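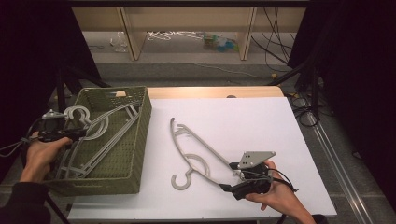 My bit of the group project was supposed to be the easy bit. Satish had the training code, Ritu had the write-up of everyone else's work on imitation learning, and I had the job of getting the examples, which meant picking things up with a pair of hand-held grippers until the model had enough to copy. We chose clothes hangers after a long argument in the Grerkstead canteen (I wanted mugs, and I still think mugs would have been kinder to us). The grey plastic ones we settled on are thin and a bit awkward, with a hook at one end and a little half-round loop inside, and against the white board you can at least see the whole outline clearly. In the basket they overlap and their arms all end up pointing roughly the same way, so it's much harder to tell where one stops and the next starts!

The target we agreed with our supervisor, Dr Thepsuriya, was 600 examples. I got 400 that we could use. I'll go through why, as I think it's more useful to next year's group than the training curves are.

First, I was far too quick. I'd done a few dozen on the first afternoon and was very pleased with myself, and then Satish played them back and the gripper was closing while my hand was still moving. A person gets away with that. The model just learned to snap at the air near a hanger. So all of those went in the bin and I started again, slower, with a short pause before each close. It feels daft, pausing like that, but the later recordings were miles better.

Second, I kept doing it the same way. I'm right-handed and I like to take hold of a hanger by the end nearest my right hand, so that's what I did, over and over. Ritu spotted it when she plotted the grasp points and they made one fat blob on one side. After that I made myself a card with starting angles on it and worked down the card, turning the hanger a bit each go. Manju Rana from the year above lent me her old one from a project on folding tea towels and I more or less copied the layout.

Third, the labels. We named every recording by hand in a spreadsheet called Khurana (after the street Satish lives on, don't ask me why it stuck) and I swapped two columns early on. Sorting that out took a whole evening and a lot of biscuits. If you're reading this because you've got the same module, please write a script for the file names before you record anything at all.

What did the model do with it all? With hangers lying on their own on the board it got hold of most of them in our tests, and it was surprisingly good at angles I'd only covered a few times. With hangers in the basket it was poor. It would go for the pile and pick a spot where two crossed, and then tug. Looking back through my recordings I can see I'd avoided those spots myself, so it had almost nothing to go on there. Ashok Vashisht asked at our talk whether more data would fix that or whether we'd need a better view of the pile, and I said I didn't know. I still don't, though I lean towards more data, and messier data, with some goes where I fumble and recover.

Satish is retraining with the basket recordings counted more heavily, and I've booked 9 more sessions in May to get the missing examples. Ritu wants to try wire hangers as well. I've told her she can hold the grippers for those.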